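Goldale Gardens Opens Winter Booking for Herndale and Vidal

HERNDALE, 15 December 2025. I've been putting off writing this because there's always a hedge somewhere that needs me more, but the news is too good to sit on any longer. Goldale Gardens, the landscaping and garden care business I started with one van and a borrowed rake, is now taking bookings in Vidal as well as our home town of Herndale!

We've had people in Vidal asking us to come over for ages (you know who you are, and thank you for being so patient). Up to now I had to say no, as we just didn't have enough hands. This fall we took on a second crew, so we now have 4 gardeners on the road and 2 vans to carry them, plus a trailer that I'm still learning to back up.

What we're offering

The new winter service is called Sokeo, and it's for anybody who looks out at the yard this time of year and closes the blinds again. We come out, walk the whole yard with you, and put together a plan for the year ahead. Then we get started on the jobs that are best done while the plants are asleep: pruning apple and pear trees, cutting back overgrown shrubs, clearing leaves out of the beds, moving that rose you planted in the wrong spot. We all have one of those. Mine was next to the driveway for years.

A Sokeo visit costs $900 for a standard yard and covers the walk-through, the written plan and a full day of work by one crew. If your place is bigger, or has a steep slope or a pond, call me and I'll work out a price with you before anybody picks up a shovel.
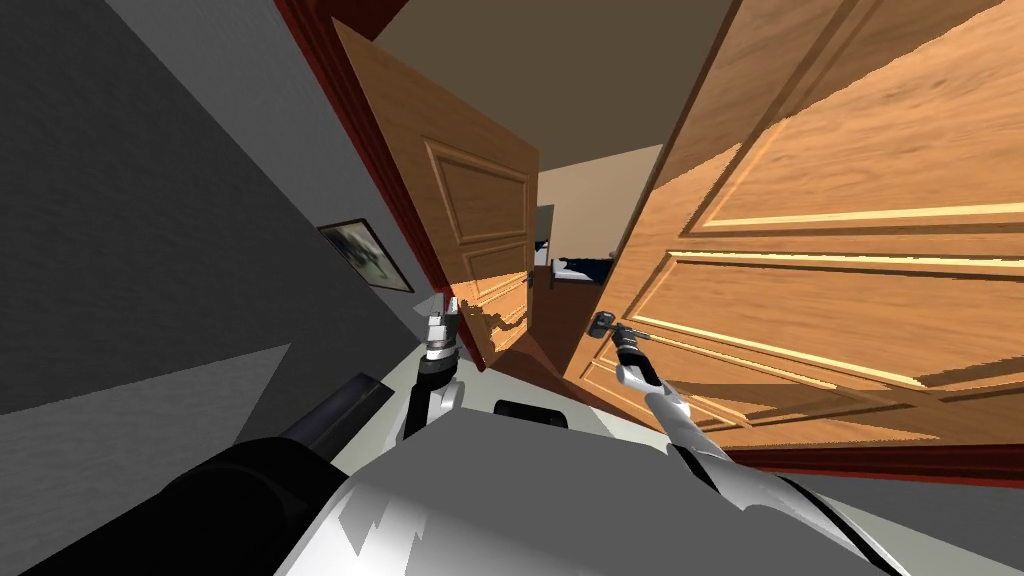
Small yards and side yards

I get a special kick out of the little ones. A narrow strip down the side of a house can hold climbing beans, ferns, a bench, even a small tree if you pick the right one. Our plans for small yards come with a planting list and a simple drawing that shows what goes where, and I try to choose things you can find at any decent nursery. No fussy plants that sulk if you look at them wrong, unless you tell me you like those!

We haul away everything we cut, and most of it goes into our own compost. Last season we bagged and gave back 1,348 bags of the finished stuff to customers in Herndale, and Vidal yards will be in on that too. It's lovely dark crumbly compost and I'm a little too proud of it.

When we start

The first visits in Vidal will be in January. Herndale customers who are already on our regular mowing list get first pick of the winter dates, same as always, and your mowing price stays where it is. If the ground is frozen hard on your day we'll still come by to do the walk-through and the pruning, and we'll come back for the digging once things soften up.

To book, call the Goldale Gardens office or fill in the form on our contact page. Have a rough idea of the size of your yard, and if you've got pictures of it from last summer, please send those along with your request.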